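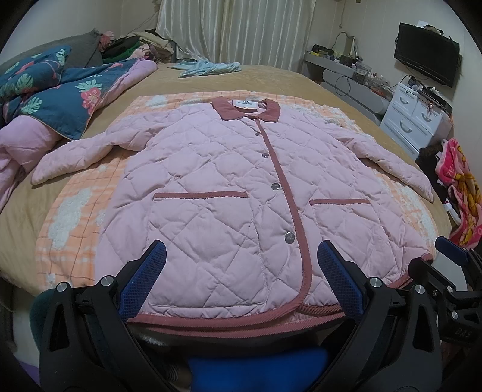

Handgeführter Greifer am Saum einer rosa Steppjacke, Aufnahme aus der Greiferkamera.

Cao-Textil, Datenblatt zur Vorführung am Tag der offenen Tür

Inhalt
Der Datensatz umfasst 1.839 Episoden zum Greifen, Wenden und Falten von Kleidungsstücken. Aufgezeichnet wurde mit handgeführten Greifern in bewohnten Räumen. Auf der Vorführung bei Clondura im März lief ein Auszug von 500 Episoden, dazu konnten Besucher an zwei Stationen selbst Episoden aufnehmen. Besucheraufnahmen sind nicht Teil der Veröffentlichung.

Aufgabenklassen
22 Klassen, davon 11 mit Oberbekleidung. Jacken mit Knopfleiste bilden eine eigene Klasse — gepolsterte Stoffe verformen sich am Saum anders als einlagige, die Greifweite ist daher getrennt annotiert.

Struktur
episodes/ enthält Video und Greiferpose je Episode
labels/ enthält Aufgabenklasse, Kleidungstyp, Start und Ende des Griffs
demo/ enthält den Auszug der Vorführung in der gezeigten Reihenfolge

Wiedergabe
Der Auszug wird mit dem Betrachter Brerkeo ab Version 2 abgespielt. Ältere Versionen lesen die Greifweite nicht ein.

Bekannte Einschränkungen
Kleidung auf gemusterten Decken ist in der Segmentierung fehleranfällig. Kräfte an den Fingern wurden nicht gemessen. Schlecht beleuchtete Episoden sind in labels/ markiert, aber nicht entfernt.

Nutzung
Forschung und Lehre. Weitergabe einzelner Episoden nur mit diesem Datenblatt.

Kontakt
Hafiz Subramaniam, Clondura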